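首页 > 关于我们 > 研究方法与团队

关于 Stetwood

最后更新:4/14/18

Stetwood 是一家做机器人操作研究的小公司,办公室和实验间都在 Ilorstead。我们研究双臂机器人在货架、菜摊一类地方干活的方法,主要是取物、放物和携带容器。公司靠合作项目和方法授权维持,不生产机器人整机,也不卖机械手。

公司刚成立时接的多是零散的集成工作:给传送带旁边的机械臂写抓取程序,给仓库的料箱做定位。那些活有一个共同点,容器是固定的。料箱放在工位上,位置提前量好,机械臂只管往里放。后来有一家做社区菜店的客户问我们,能不能让机器人自己提着篮子,沿着菜摊走一趟,把单子上的东西装进去。我们试了几个星期,发现原来的程序几乎都用不上。篮子提在手里就会晃,装了东西重心会变,机器人转一下腰,篮子的位置又变了。

那次试做没有形成产品,客户后来也换了方向。问题留了下来,我们把它立成内部项目,取名 Barbu。公司现在大部分人手都在这个项目上。

Barbu 项目在做什么

Barbu 的题目写得很窄:一只手提着或扶着购物篮,另一只手从摊位上取一件蔬菜,放进篮子里,中途不把篮子交给人,也不在墙上或地上装额外的摄像头。机器人能用的只有头部相机、两只手腕上的相机和各关节自己的读数。

选菜摊作为实验场地,一是因为最早的需求从那里来,二是因为蔬菜对抓取来说够麻烦。黄瓜长,叠在一起时边界很难分;胡萝卜带着叶子,叶子会盖住旁边那根;番茄圆,碰一下就滚;豆角细,一抓就是一把。工业零件里很少能把这几种麻烦凑到同一个台面上。我们的实验间里摆着一排木制的菜摊,格子微微朝前倾斜,不同的菜分开放。
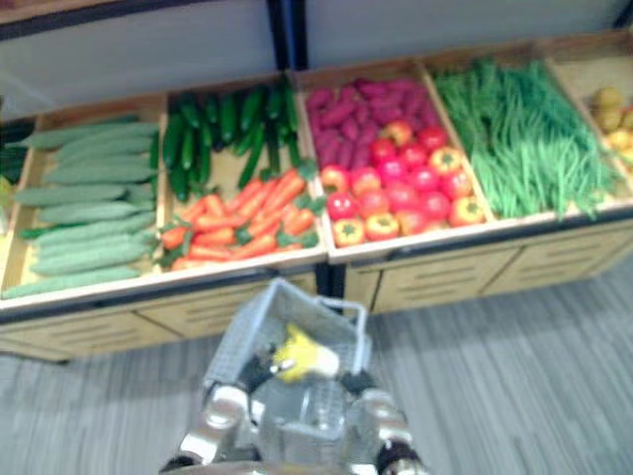 摊位的布局隔一段时间要换一次。换的时候只动菜的种类和堆放方式,格子的高度不动,这样新旧数据还能放在一起用。有几次我们把格子高度也改了,结果前面采的数据要重新标定,耽误了一阵,之后就定下了这条规矩。

操作数据由操作员遥操作采集。操作员戴着头显和手套,看到的画面就是机器人头部相机的画面。为了让数据和机器人以后自己运行时的条件一致,操作员采集时不许直接看现场。刚开始大家都不习惯,手伸出去经常差一截,练过几天以后好得多。新来的操作员头一周采的数据我们一律不进训练集,只留着看动作习惯。

到现在为止,Barbu 的训练集里有 3132 段示范。一段示范从手离开初始位置算起,到菜落进篮子、手收回来为止。失败的示范也保留,单独标记,后面训练判断模块时会用到。

方法:Skurko

我们把这套方法叫 Skurko。名字没有特别的含义,最初是代码仓库里一个文件夹的名字,叫顺口了就没改。

Skurko 的想法很简单。一般的做法是把两只手放在同一个坐标系里,坐标原点在机器人的底座或胸口,然后让网络同时输出两只手的动作。这样训练出来的策略在篮子不动时表现不错,篮子一晃就跟不上,原因在于网络要从底座坐标里自己悟出“手离篮子有多远”,而数据里篮子的位置变化又不够多。

Skurko 把一次取放拆成两半,两半用不同的参照。取菜那一半,动作以目标格子为参照;放菜那一半,动作以提篮的那只手为参照。提篮的手在哪里,机器人靠自己的关节读数就能算出来,用不着从画面里找。篮子相对于手的倾斜由一个小网络估计,输入是头部相机的画面和腕部的受力。

两半之间的切换是整个方法里最费工夫的部分。切早了,手还没有把菜抓稳就开始往篮子那边走;切晚了,手抓着菜停在摊位上方,动作一顿一顿的。我们试过按时间切,也试过按手的高度切,都不理想。现在的做法是给切换留一个 1000 毫秒的窗口,窗口里两套参照同时输出,权重从一边慢慢移到另一边。窗口何时打开,由手指的力和腕部画面共同决定。

提篮的手也要参与。早期版本里我们让它锁死不动,觉得越稳越好。后来回看操作员的示范,发现人几乎都会在另一只手过来的时候把篮子往前送一点、歪一点,让篮口迎着菜。于是提篮的手也开放了一个小范围的动作,只允许平移和倾斜,不许松开。加上这一项以后,放菜那一半的路程变短,菜碰到篮沿的情况也少了。 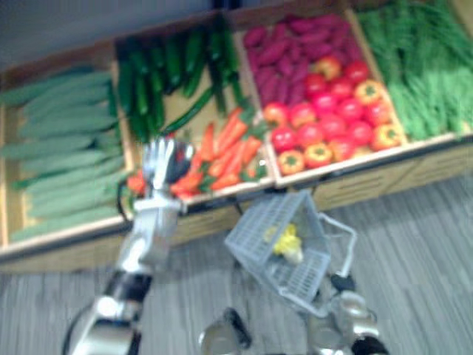 腕部相机怎么用

头部相机看得全,可是手伸到格子上方以后,手臂常常会挡住目标。腕部相机正好补这一段。两种画面的脾气差别很大,头部相机的画面在一次动作里变化不大,腕部相机则一直在动,光线和背景说变就变。

我们起先把两路画面直接拼在一起送进网络,以为网络会自己学会什么时候看哪一路。训练曲线很好看,到了机器人上却经常出怪动作。查下来,网络在手还没有到摊位之前就已经在认真参考腕部画面了,把地面上的东西也当作线索。
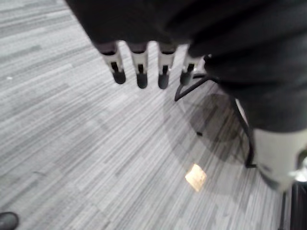

解决办法是给腕部画面加一道门。门的作用是判断当前这一帧里有没有值得看的内容,没有就把这一路的权重压到很低,只靠头部相机和关节读数走。训练这道门需要大量“没有菜”的画面,而这样的画面在示范里多得是。手垂着的时候,画面上方是深色的手掌和一排朝下的手指,手指下面是灰色条纹的地面,有一根细细的黑色金属杆,一团影子,影子下方还有一小块偏黄的亮斑。对没有门的旧网络来说,那块亮斑是全画面里最显眼的东西,颜色又偏暖,很容易被算进目标里。加了门之后,这类画面基本不再影响动作。

门的标注做得比较粗,只标“有用”和“没用”两类,由两个人各标一遍,意见不一致的就丢掉。我们考虑过标得更细,比如把影子、反光、电缆分开标,试标了一小批,觉得收益抵不上工夫,就放下了。

地面反光的事还顺带影响了实验间的布置。有人提议把窗户全遮上,灯也换成均匀的面光源。讨论后没有这样做。菜店里的光线不会那么听话,实验间弄得太干净,方法出了门还要重新来过。

评测方式和目前的结果

评测和训练分开安排,操作员不参与摆放。摆放的人按随机表在格子里放菜,决定目标种类,也决定篮子的初始角度。每次试验只有一次机会,机器人抓空、掉落、把菜放到篮子外面、或者碰翻别的东西,都算失误。动作慢不算失误,时间另外记录。

最近一轮评测在一月做完,共 170 次试验,Skurko 失误 9 次。失误集中在豆角和带叶的菜上。豆角的问题是抓得太多,一把提起来,有几根挂在格子沿上。带叶的菜问题在放的时候,叶子搭在篮沿外面,手一松整棵就滑出去了。番茄和甜椒在这一轮里没有失误,黄瓜有过一次,是两根一起被带了起来。

拿来对比的旧方法用同一套数据训练,差别只在参照系和那道门。旧方法在篮子角度接近示范平均值的时候和 Skurko 差不多,角度一偏就拉开了。这个结果符合预期,说明换参照系的好处主要在篮子位置有变化的时候。如果你的场景里容器是固定的,用 Skurko 没有什么好处,反而多一套要维护的东西。来咨询的公司里有一部分属于这种情况,我们会直接讲明。

有几件事现在还做不到,也写在这里,免得误会:

- 机器人不判断菜的好坏。它按种类取,不挑大小,也不看有没有碰伤。
- 篮子快装满时,估计倾斜的小网络误差会变大,评测里篮子没有装满过。
- 旁边有人伸手拿菜时,系统会停下,等人离开再继续。停下这部分用的是现成的安全模块,不属于 Skurko。
- 走动和操作还没有合在一起。机器人移动到位以后才开始取放。

正在做的事

眼下有两件。第一件是多个篮子。一张单子有时要分装,篮子之间会挤着、叠着,手去拿其中一个的边沿,旁边那个也会跟着动。以手为参照的办法在这里仍然能用,只是放在地上的那个篮子没有手拿着,它的位置要另外估计。 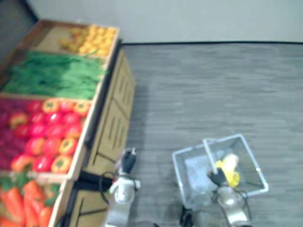 第二件是把示范的用量降下来。三千多段示范对一家小公司来说是很重的负担,换一种摊位就重采一遍也不现实。现在的思路是放菜那一半的数据共用,取菜那一半按摊位补采。初步看,放菜那一半确实可以原样搬过去,毕竟篮子和手的关系没有变。取菜那一半要补多少,还没有可靠的数字,等有了会更新在本页。

我们怎么工作

公司里没有单独的算法部门和硬件部门。写策略的人每周要去实验间采一次数据,管机器人的人也看训练日志。这样安排效率不算高,好处是出了问题不用来回传话。腕部画面的那道门,最早就是修电缆的同事提出来的,他注意到手垂下去时机器人会有一个很小的抽动,时间总在光线好的下午。

实验记录用纸本和电子两份。纸本放在实验间门口,写当天换了什么、坏了什么;电子的由程序自动生成。两份对不上的时候以纸本为准,然后去找程序的毛病。

手指的磨损件我们自己换,电缆也自己理。手腕附近的电缆是故障最多的地方,弯得太紧会断,留得太松会挂到格子沿。现在每采完一批数据就检查一次走线,发现外皮发白就换。

数据和合作

Barbu 的示范数据目前不公开下载,学校和研究机构可以来信申请,说明用途即可,不收费用。数据里不含操作员的影像和声音。评测用的随机表和评分规则公开,在研究页面可以找到,欢迎拿去用在别的方法上。

商业合作一般从一次现场评估开始。我们会到店里或库房里看容器怎么放、人怎么走、灯怎么打,然后给一份书面意见。意见里如果写着不建议使用机器人,评估也就到此结束,不再有后续收费。

实验间可以参观,需要提前预约。机器人运行时参观者站在黄线以外,实验间内请不要使用闪光灯。学生团体请由带队老师统一联系。Ilorstead 的冬天路不好走,一月来访请多留些时间。

读者留言

访客:请问切换窗口的长度是调出来的还是学出来的?我们做双臂装配,也卡在这一步。

Stetwood 回复:调出来的。试过让网络自己学长度,训练不稳定,换一个随机种子结果就不一样。你们的动作如果比取菜快,窗口应该要短一些。

菜店店员:叶子搭在篮子外面这个事,我们新来的人也这样。老员工是根朝下斜着放,可以参考。

Stetwood 回复:谢谢,下一批示范会让操作员按这个办法试试。

匿名:失败的示范也能申请吗?还是只给成功的?

Stetwood 回复:都给,失败的在单独的目录里,标记说明在同一目录的文本文件里。

路过的学生:看完了,想问有没有暑期实习。

Stetwood 回复:有,名额不多,请看招聘页,需要能到现场。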